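Disposable plastic cup

A disposable plastic cup is a thin-walled drinking vessel meant to be used once or a handful of times (my household is firmly in the handful camp!). I've been adding to this entry on and off since January, mostly because I can't walk past a stack of them at a party without turning one over to read the base.

The clear kind usually has a rolled lip, which stiffens the mouth and is kinder on your own lip, and many have fine horizontal ridges running down the wall. The ridges help with grip and stop the side buckling when somebody squeezes too hard – my nephew, every birthday.

Sizes vary a lot. The ones I buy hold about 200 mL, and a 500 mL cup is more of an iced coffee thing. Colour is a matter of taste, though I like clear because you can see what's left in it.

For storage, keep them nested, mouth down, in the sleeve they came in. Rinse in lukewarm water if you're reusing them, as very hot water can warp the thinner sorts.

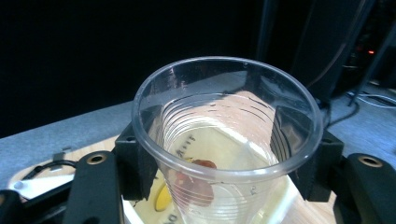
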